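3.2 Rack layout and filling order

Small cylindrical parts are awkward to keep on a flat surface. They roll when the table is bumped, and once several are lying together it takes time to separate them. In the Trisutov workshop, parts of this kind had been kept in open trays, and people sorting them spent much of their time turning pieces to face the same way. For the present study we replaced the trays with stepped racks, in which each row sits at its own level and every part lies on its side in its own compartment.

The racks were cut from thin plywood and left unpainted. We considered a molded plastic version, supplied as a sample by Fusudell, but the plywood could be changed in an afternoon when a divider turned out too tight. Tables were covered with light beige paper, laid in overlapping sheets and replaced when it became marked. The paper kept the parts from sliding and made a dropped piece easy to find.

Filling followed a fixed order. The back row was completed first, then the middle row, and the front row last, starting from the left end. We kept to this order in all 405 trials so that a partly filled rack could be compared with any other rack at the same stage (Figure 4).
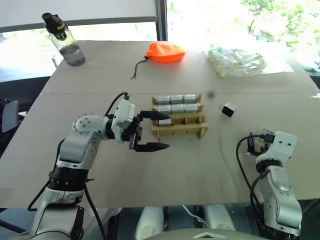

Figure 4. Stepped plywood rack holding seven silver cylinders, with one in the front row. A small cube with a black face and white edges lies on the paper to the right.

The front row gave the most trouble in early layouts. Its dividers were originally the same height as those behind, and parts placed there tended to rest on top of a divider instead of dropping between two of them. Lowering the dividers solved most of this. The remaining cases came from parts set down at an angle — usually in the first compartment, where there is no neighboring part to line up against.

A rack was scored as complete only when every part lay flat in its own compartment. Parts resting on a divider were counted as misplaced, even if they could be pushed down by hand afterward. Objects elsewhere on the table were ignored in scoring. Results for the open trays, scored by the same rule where it could be applied, are given in Section 4.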